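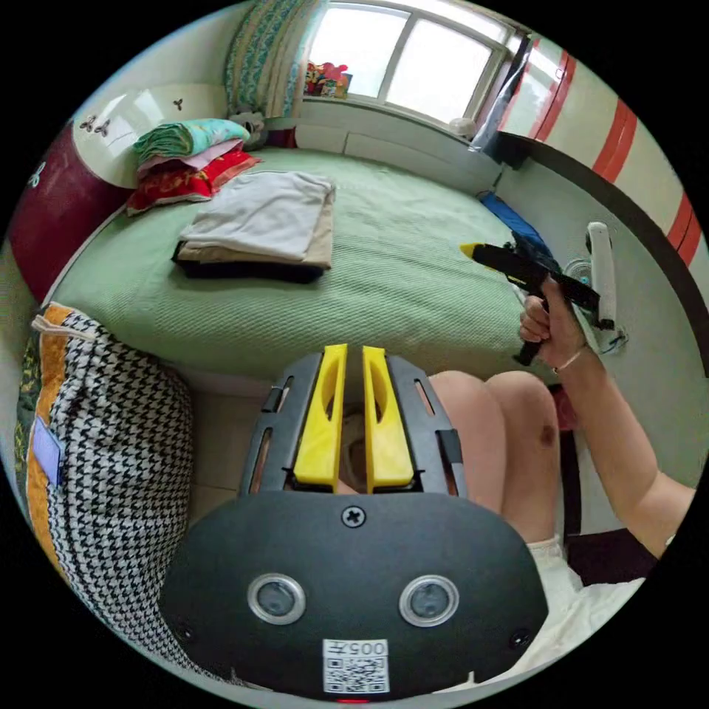
The woman who mends Allden's shirts

I got to the Candthorpe mending room early and she was already on her second coffee, elbow-deep in a bag of school sweaters. She's been fixing other people's clothes for 20-odd years and talks faster than I can write, so forgive me if some of this is a little out of order!

"I started with my brother's jeans," she told me. "He paid me in gum. Then his friends came over, and they didn't even have gum."

These days it's proper work. Last year the room took in 1000 pieces, and 386 of them were T-shirts, which surprised me (who mends a T-shirt?). She gave me a look.

"People love their T-shirts more than their coats. A coat keeps you warm, fine. But the shirt you wore all summer when you were nineteen? You'll drive across town for that one."

So what goes first? The underarm seam, she said, and then the neck. She hates a stretched collar and she blames hangers. "Fold them. Please. I'm begging the whole town."

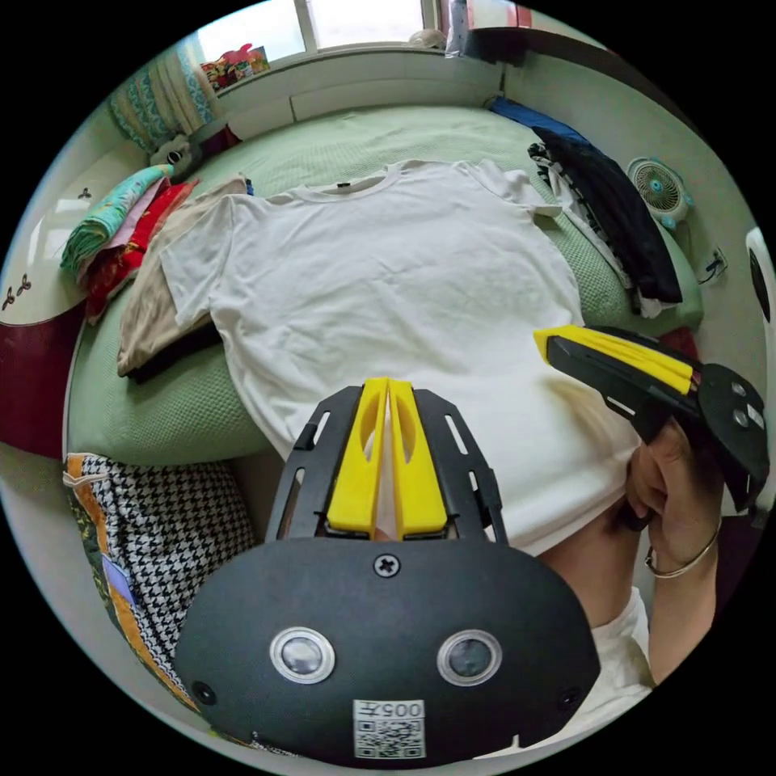
Cordeiro Neighborhood Center, Clothing and Mending Team

I asked about washing, and that was a good half hour gone. Cold water, inside out, half the soap you think you need. She's no fan of dryers, though she owns one and uses it in July when the air is too sticky for the line. "I'm not a saint," she said, laughing.

The best story was the Plekton bowling league. They turned up with 133 team shirts and every single one had the pocket sewn on crooked. It took her most of a month, with the radio on, and she says she can still do that pocket with her eyes shut. They sent her a ham.

She wants to run a beginners' class next, hand sewing only, no machines. There's $200 set aside for needles and thread, and she'd like people to bring something they've already given up on. I mentioned my gray cardigan with the elbow gone.

"Bring it," she said. "And bring the other one too. I know there's another one."

There is. It's green, and the moths got it.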